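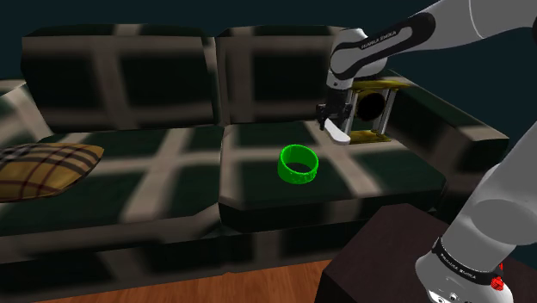
The plaid sofa, dark green with wide pale stripes, up against the teal wall.

Nov 5, 2019

I've been meaning to write this one up since July, when Declan Crabtree and I got into it over a bowl of chips during a tennis match neither of us was really following. The player we liked had just missed two first serves in a row, and Declan said (very sure of himself, as he always is) that she ought to just hit her second serve as hard as her first. "She's throwing away points," he said. I told him that was crazy, and then I lay awake half the night wondering if it was.

So I did what any sensible person would do and started keeping a notebook at our club in Drolville. I sat by the courts through the summer evenings with a thermos and a pencil, and whenever one of our league players served I wrote down whether it went in and who won the point. Igor Ostrowski thought I was scouting him and got quite huffy for a week. I wasn't, Igor! I was scouting everybody.

Before I get to the numbers, the sum itself is pretty simple. Say a player gets six out of ten first serves in, and wins seven out of ten of the points when they do. If they hit the big serve again as a second serve, they'd still only get it in six times out of ten, so they'd win six tenths of seven tenths of those points, or 42 percent. Now if their softer second serve goes in nine times out of ten and wins half the points when it lands, that comes to 45 percent. The soft serve is better, but wow, not by much! I had expected a great big gap.

What surprised me in the notebook was how different people were from each other. I ended up with 240 second-serve points for Aniela Ziółkowski, who plays more than anyone and never seems to get tired, and she won 83 of them. That's a bit under 35 percent. Her first serve is a real cannon, and when I ran her numbers through the same sum, the big serve twice came out ahead. I went over it again on the back of an envelope and got the same answer.

I showed her, and she laughed at me, and then she tried it in a set against Ismael Marinho. She double-faulted 9 times and lost, and she has not let me forget it. I did try to explain that one set is far too small to tell you anything, but I can see how that sounds from the person who gave the advice.

There's also something my sum leaves out. If you hit the same serve twice, the other player gets used to it, and maybe they start winning more of those points than before. I have no idea how to put that in a notebook. Rodrigo Alcaraz, who used to coach juniors, thinks it matters more than all the rest of it put together, and he may well be right.

I've bought a fresh notebook for the indoor season, and this time I'm going to write down where the serve lands too. Declan has offered to help, as long as there are chips.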